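# Vidska Crime Paperback Checklist

A bibliographic dataset of thrillers and detective novels issued by the paperback imprint Vidska, with a separate table of reviews and notices. Maintained by Yaw Atinga.

Last revised: Tue 3 September

## What is in it

The dataset has 2,932 rows, one per printing. A title reprinted four times has four rows plus a shared `work_id`. There are 620 distinct works. Most users want the works table and can ignore the printings until they need to tell two copies apart.

Files:

- `works.csv` — one row per novel or story collection
- `printings.csv` — one row per printing
- `authors.csv` — one row per name as printed on a title page
- `series.csv` — one row per series, with reading order
- `notices.csv` — newspaper and magazine reviews, by work

All files are UTF-8, comma separated, with a header row. Empty cells mean unknown. The string `none` means checked and absent. These two are easy to mix up and they mean different things, so please keep them apart in any derived file.

## Scope

Included: crime, spy, and suspense fiction issued under the Vidska name, in English, in paperback. Included also are the Gilmont titles that Vidska bought as sheets and bound under its own covers. Those carry a Gilmont copyright page and a Vidska spine, and older lists put them under one house or the other with no clear rule. They are under Vidska, with `sheets_from` set to `Gilmont`.

Excluded: westerns, science fiction, the two-in-one romance line, and all hardcovers. Book club issues are excluded even when the text block is the same.

Borderline cases were decided by the code on the spine. If the spine has the crime code, the book is in, whatever the plot. This brings in one sea story and a memoir by a retired customs officer. It leaves out at least one spy novel that was sold as a western.

## Fields in `printings.csv`

`printing_id`: Stable. Never reused, even if a row is withdrawn.

`work_id`: Links to `works.csv`.

`catalog_no`: As printed on the spine. Spaces and hyphens are kept. The publisher changed its numbering once and did not renumber old stock, so the same number can belong to two different books. Do not use it as a key.

`printing_stated`: What the copyright page says.

`printing_inferred`: What the maintainer thinks. Differs from the stated value in 63 rows. The grounds are given in `note`.

`cover_artist`: Only filled where a signature or a credit was found. Guesses from style are not recorded.

`price`: As printed, with currency sign. Stickers are ignored.

`pages`: The last numbered page. Ads at the back are not counted.

`seen`: `y` if a copy was examined, `n` if the row comes from a catalog or from another collector's list.

## Method

Copies were examined one at a time, flat on a table, copyright page first, then spine, then covers, then back matter. Each was entered directly into a form and checked against the previous printing of the same work. Where two copies of one printing differed in any way, both were kept aside and compared again on another day. 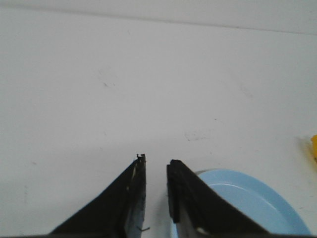
Catalog sources were used only for rows where no copy could be found. The main one is the set of trade lists issued to booksellers each November, which announced the coming year's titles. Trade lists are poor evidence that a book was published. Several announced titles never came out, and at least one came out under a different title and a different author name. Rows that rest on a trade list alone have `seen` set to `n` and `confidence` set to `low`.

Review dates in `notices.csv` are the date of the newspaper, taken from the page itself or from a clipping with the date written on it. Clippings with no date are listed with the cell left blank. Review text is not reproduced. The `tone` column holds one of `good`, `mixed`, `poor`, or `listing`, and was assigned by a single reader, so treat it as an opinion.

## Pen names

`authors.csv` records names as printed. The `person_id` column groups names believed to belong to one writer. Grouping was done only with documentary support: a contract, a letter, a copyright entry, or a statement by the author in print. Likeness of style was not accepted.

The hardest case is the Irkell series. The first books are clearly the work of one writer. They are short, with long stretches of talk and very little gunfire, and Irkell himself spends much of his time waiting for trains. From *The Dramani Ledger* on, the chapters get shorter, the violence goes up, and Irkell acquires a sports car and a boat. Most readers assume a change of author, and the maintainer agrees in private. No document supports it. The whole series therefore has one `person_id`, with a note.

*The Dramani Ledger* also has the messiest printing history in the set. Printing 2 has a revised last chapter in which the banker lives. Later printings go back to the first text, apparently because they were made from the old plates. Anyone quoting the ending should give the printing.

## Series order

`series.csv` gives two orders: `order_published` and `order_internal`. They disagree for Irkell and for a few shorter series. Internal order follows dates and events given in the text. Where the text contradicts itself, the published order was used and `order_note` says so.

## Known problems

- Canadian printings are thinly covered. Many share a catalog number with the American printing and differ only in price and printer.
- The `blurb_source` column is half finished. Do not use it for counts.
- Accents in authors' names were dropped by the printer on some covers and kept on others. `authors.csv` follows the title page.
- Page counts for rows marked `seen = n` come from sellers and are often off by the length of the back matter.
- A few early rows were entered before the rule on stickers was fixed, and may give the sticker price.

## Changes in this version

- Split the third and fourth printings of *The Dramani Ledger*, which had been merged.
- Withdrew one Gilmont title that turned out to be a hardcover in a trimmed binding.
- Renamed `artist` to `cover_artist` — scripts that read the old name will fail.
- Added `confidence` to `printings.csv`.

## Terms

Free to use and copy, with credit to the maintainer and the version date. Corrections are welcome and should include the copyright page text, typed out in full, with line breaks. Corrections without it are held until a copy can be found.

Comments (4)

**spinecreaser**
I have a first printing of the customs officer memoir with no price on the cover at all. Not a sticker, not rubbed off, the box is just blank. Export copy? I can send the copyright page.

**Yaw Atinga**
Please do. I have one other report of a blank box on a book from the same year. If the printer's line matches, both will go in as separate printings.

**M. in Duluth**
I don't agree with keeping all the Irkells under one person. Nobody who wrote the train books wrote the boat scene. But I see why you want paper for it. The internal reading order is very useful, thanks.

**oldstock_reader**
The `catalog_no` warning should be at the top in capitals. I joined on it and ended up with a sea story by a woman who wrote locked-room mysteries.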